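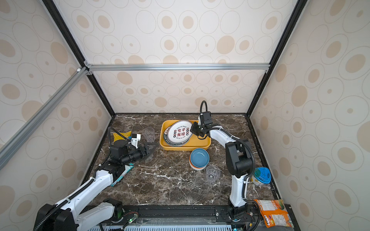 Falha em braço robótico para testes de arrumação de louça na Trasport

Aug 17, 2018

Uma falha no braço direito de uma bancada de dois robôs parou os testes de arrumação de louça na Trasport. Ninguém ficou ferido. O equipamento segue desligado da tomada até nova inspeção, informou a empresa.

Segundo Rowena Villanueva, responsável pela segurança do laboratório, a garra não abriu quando recebeu o comando e o braço continuou a subir com um prato preso. O botão de emergência foi acionado por Noel Panganiban, que acompanhava o ensaio. O prato caiu na bancada – lascou, mas não quebrou.

O registro do sistema mostra o erro 224, perda de comunicação com o motor da garra. Aconteceu no ciclo 754. Suspeita principal: mau contato no cabo que acompanha o braço, que dobra a cada movimento. Fornecedora do controlador, a Kundetti pediu os arquivos e ainda não respondeu sobre a causa.

O trabalho consiste em separar e empilhar pratos e tigelas, com os dois braços presos à frente da mesma mesa, lado a lado. Pratos empilhados vão na bandeja amarela, tigelas encaixadas logo à frente. 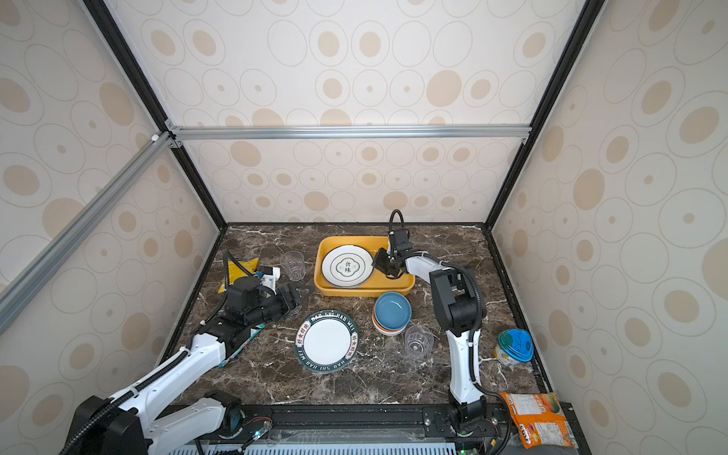

O que muda

Cabos das duas garras serão trocados. Velocidade reduzida nos proximos ensaios, e parada automática se a garra não confirmar a abertura. Mylene Lumanlan, da manutenção, disse que a parada já estava prevista "mas ficou para dezembro". Agora foi antecipada.

A Trasport não deu data para a retomada. Um relatório interno será enviado a Kundetti.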